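The Block

By June they had moved the packing benches at Oltov to the far wall, and Floarea Vasiliu had to walk past the new cell to reach her own stool. Caltero had sent two people to set it up. They wore clean boots and called everyone by their first name.

"It takes the dull part off your hands," said the younger one.

Floarea had sorted offcuts for most of her working life. She had never told anyone that it was dull.

Oldřich Říha, who ran the floor, called them into the canteen before the late shift. He had a sheet with 3077 on it, the number of pieces the arm was supposed to handle in a day once it had learned. Themis Katsaros asked what it handled now.

"It's still practising," Oldřich said.

"On what?"

"On a computer."

"So it's never touched wood."

Oldřich folded the sheet. There would be no job losses, he said, only different jobs. Themis asked him to write that down, and he said he'd look into it.

They put Floarea on the screen because her eyes were good. She was to watch the practice runs and press a key when the grip looked wrong. The first one they gave her was numbered 610. On a dull green ground lay a small block, slantwise, and the gripper stood open in front of it.

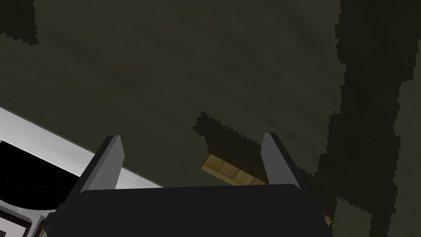 What Themis Wanted to Know

"Well?" he said, leaning over her shoulder with his tea.

"It hasn't got hold of anything."

"Do you press the key for that?"

"They didn't say."

He studied the grain on the block. Beech, he thought, or somebody's notion of beech. He asked whether it could smell damp, or feel a split before it showed, and she told him not to be daft. Then she thought of the things her thumbs knew, and wondered which key was for those.

"What are they paying you for this?"

"Same as before."

"And when it's learned?"

Across the hall Oldřich was showing the clean boots where the benches used to be. Floarea pressed the key and waited for the next one to load.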